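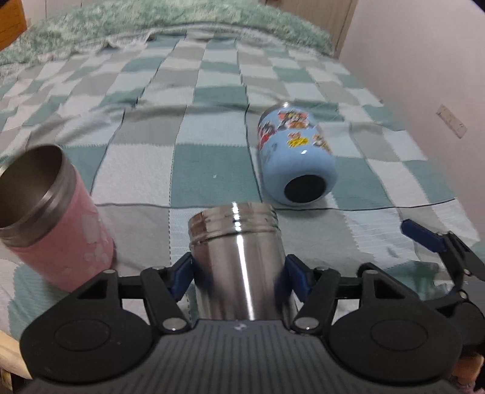 Pink tumbler, light blue bottle and steel cylinder without lid, on the checkered blanket.

Progress report to the Pascual fund, 2 August 2021
Project: Drinking bottles for the Dorkden family rooms

Dear colleagues,

With your grant we could order 239 bottles and tumblers from Kullero. The first delivery has come, and 40 pieces were given to the families in July. We let each family choose by themselves. The small children prefer bottles with cartoon stickers, and the parents mostly ask for a tumbler or a plain steel one.

The rooms have no table of their own, so the bottles are sorted and checked on the bed. We ask the families to leave them open after washing and to keep the lids together in the kitchen box. Some lids were mixed in the first week. Genalyn Dagdag has now marked them with the room number.
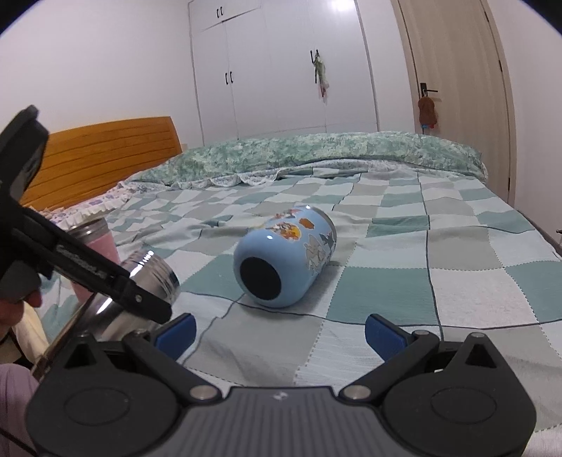 Light blue bottle with cartoon pictures, lying on its side next to the silver container.

From the budget of 700 dollars we have spent 521 until now. This includes the transport by Roltov, which was more expensive than in our plan. The rest is reserved for brushes and spare lids.

The remaining bottles will be given out in September. We would like to ask if a part of the reserve can be used for a drying rack.

With kind regards,
Genalyn Dagdag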